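Gresness open house, Narnberg

We went over on the Sunday, mostly to see how Gresness furnishes its small staff rooms. The firm fits out kitchens and break areas for offices that have very little space, and once a year it opens its building to anyone who puts their name down. Our group was 14 people. Fongchan Thongsuk took us round and kept to a steady pace.

The first stop was the storeroom, where chairs are kept stacked by height. They sell two ranges at present. Vosura is the cheaper one and comes flat. Sin arrives built and costs a good deal more. I tried a chair from each and preferred the Vosura, which has a lower back and is easier to get out of.

After that we went upstairs to the break rooms. These are used by the staff during the week, so they have the ordinary things in them: plates, bottles of water, fruit. The tables are round. Fongchan said square ones were tried first, but people kept catching their hips on the corners on the way to the door.
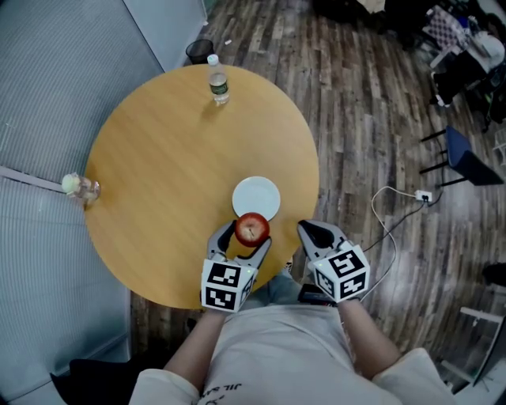 Is a round table big enough for a proper lunch?

It is fine for two people with a plate and a drink each. Three can manage if they keep bags and laptops off it. For more than that, Gresness suggests a second table and leaving a gap between them for walking through.

There was a fair amount of talk about floors and walls. A dark plank-look floor hides crumbs but shows dust in low sun. Ribbed panels on the wall are meant to take the edge off the noise, and the room did seem quiet with five of us talking in it. I asked how they are cleaned and was told a soft brush on the vacuum, going along the ribs.

The tour took around 3 hours, including tea. Parking is at the back and fills early. The stairs are steep and I didn't see a lift, so ring beforehand if that matters. Price lists were on the desk by the entrance, though the one for Sin had run out by the time we left and they are posting me a copy.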